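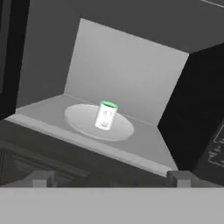

首页 > 社区新闻 > 生活服务

佩莱格里尼街旧物交换站搬新址,小家电也收了

2023年7月2日

住在佩莱格里尼街(Pellegrini)一带的老邻居们,这几天路过原来的粮店,大概都瞧见门口换了新招牌。没错,开了多年的旧物交换站从地下室搬上来了,如今宽宽敞敞占着粮店的一层,窗户朝南,下午进去满屋子都是太阳,跟从前那个要低着头下台阶的小屋子比起来,真是舒服多了!

新站面积82平方米,由社区服务社Kirkineo负责打理,货架是本地木工坊Mandska帮着做的,高矮都照顾到了,坐轮椅的居民也够得着下面几层。除了大家熟悉的图书、童装和锅碗瓢盆,这回还添了一个小家电角,电水壶、台灯、微波炉、收音机都可以拿来,先由师傅检查一遍线路和插头,贴上绿色标签以后才上架。检查不收钱,不过得留下电话,万一修不好,还要麻烦您自己领回去。

交换的规矩跟以前差不多:拿来一件,记一分,换走一件,扣一分,积分当年有效,到12月底清零。想用手机查积分的,可以装一个叫Sketimix的小程序,不爱摆弄手机的也不要紧,柜台上那本厚厚的登记簿照旧留着,报个名字就能查到。

搬家那天来帮忙的街坊真不少,九个书柜一上午就抬完了,还有人特地熬了绿豆汤送过来,喝得大家直说明年再搬一次也行。站里眼下登记在册的物品有1000件,其中童书最抢手,家里孩子大了、书还新着的,请多想着点儿。

交换站每天上午9点开门,中午不休息。大件家具暂时还收不了,床垫和枕头也请不要送来。从街口的公交站往里走90米就到,门前有个小斜坡,推车的慢一点。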